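Project Report: A Two-Finger Gripper in a Shared Workshop
Independent Build, July 2024

1. Background

The plan was to build a small arm that could sort loose hardware into bins. The workshop on Lircombe Street has a great deal of loose hardware and a long tradition of putting it back in the wrong drawer, so there was no shortage of test material. My proposal promised a finished arm, a finished gripper and a sorting routine. This report covers the gripper.

The budget was $318, most of it spent on servos. The linkage is a parallel type, so the fingertips stay upright as they open and close. I called the control software Petrenko, after a chess opening I had misremembered, and by the time I looked it up the name was in every file.

2. Simulation

Printing time on the shared machine is booked in blocks of eight hours, and my first three blocks produced one usable knuckle. After that I moved the design into a simulator and agreed with myself not to print anything until it could close without passing through itself. I set the virtual camera looking along the fingers from the wrist side, where the real camera was going to be bolted, and left the ground plane bare so that any odd motion would be the linkage's fault.

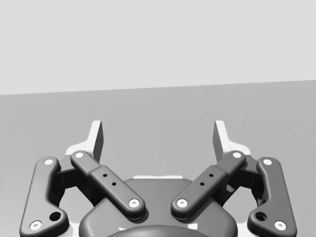 Figure 1. Simulated gripper in the open position, nothing between the fingertips.

The diagonal bars gave the most trouble. In the first model their lower pivots sat too close together and the fingers toed in by the end of the stroke, like a nervous skier. Moving the pivots apart fixed that and broke the grip force, which I then spent most of a week getting back. The final parameter sweep ran 2,373 closing cycles overnight on a laptop that has not sounded the same since.

3. Physical Tests

The printed version was tested on 50 pickups using M8 bolts, dropped one at a time onto a rubber mat. It held 41 of them for the full five seconds. Most of the failures were bolts lying parallel to the fingers, a case I had left out of the simulation on the grounds that it seemed unlikely. Bolts apparently enjoy lying that way.

Friction was the other gap between model and workshop. The simulated pads gripped like tire rubber, while the printed ones gripped like a dinner plate. Strips cut from an old bicycle tube helped considerably and look terrible.

4. Remaining Work

The wrist joint still has play in it, and the sorting routine can tell a bolt from a washer only when the washer is feeling cooperative. Both are scheduled for August, along with a proper cable guide to replace the tape.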